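Spend the money on the fingers

I've been helping small workshops plan their equipment buying for long enough to have a favourite mistake, and it goes like this. Somebody gets a budget approved for automation, everybody gathers round a laptop to look at arms, and three weeks later the whole lot has gone on the arm. Then someone asks what's going to be on the end of it. There's a silence, and then there's a request for more money.

I've done it myself, so I'm not being superior. At Larnov, where we sort and fold household textiles for resale, my first plan had a lovely big line for the arm, a decent line for the guarding and a sad little line near the bottom that said "gripper etc." I'm still embarrassed by that "etc." It ended up costing us more than the guarding did, and it pushed the rest of the project back to July.

Cloth is a rotten thing to budget for. If you're moving boxes, you can write down the size and the weight and a supplier will more or less tell you what to buy. Try doing that with a pile of second-hand throws! The weight hardly matters. What matters is whether two fingers can get hold of one layer and leave the next one where it is, and there's no column for that on any quote form I've ever filled in. Add a trim or a thick hem and you've got a different job again, on the same item, a hand's width away.

So now I start at the other end. Before we talk to anyone about arms, we get a hand-held gripper and a heap of the worst stuff we can find, and people spend a few days picking things up with it. Slow, cheap and slightly silly to watch, and I wouldn't sign anything off without it.
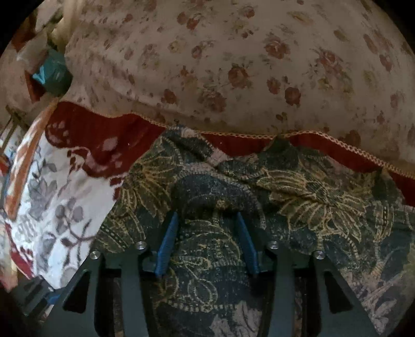
Blue ridged fingers either side of a fold in the tapestry throw, with the floral cloth and the red band's gold trim behind.

Ngân Giáp, who runs our trials, keeps a notebook of every pick, good or bad. Last time she got to 267 before she'd let me open a spreadsheet. I moaned about it (I had a supplier waiting and I wanted to look decisive) but that notebook changed the plan completely. We'd been pricing a fancier arm with a longer reach. Her notes said reach had hardly come up, and that nearly all the trouble was in the last bit, where the fingers close. We dropped down a size on the arm and put the difference into finger pads and spares.

Spares! Please put in a proper line for spares. Anything that rubs against fabric all day is going to wear, and you don't want to be raising a purchase order for a pair of pads on a Sunday night. I now set aside roughly 15 per cent of the equipment budget for parts that touch the goods, and I defend it like a dog with a slipper, because it's always the first thing someone tries to trim.

The other line people leave out is their own staff's time. Hidholm, a laundry I did a bit of work for, had a perfectly sensible plan on paper, with the kit costed down to the bolts and nothing at all for the hours of the four people who'd have to learn it. Those hours got spent anyway. They just came out of the ordinary week, and everyone was cross, and the machine got the blame for it.

I know the argument against all this. Trials take time, prices go up while you're fiddling about, and a finance person wants one number on one page. Fair enough, and I've had that conversation with ours more than once. My answer is to ask for the money in two goes. Ask for a small sum first, for the trial, with a date when it ends. Then come back for the big one with your notebook under your arm. I've found people are far easier about the second request when they've seen you be careful with the first.

We're just about to do it all again for bedding, which I'm told is worse. Ngân has already asked for fitted sheets, and I've put in for five days of trials. She wants ten.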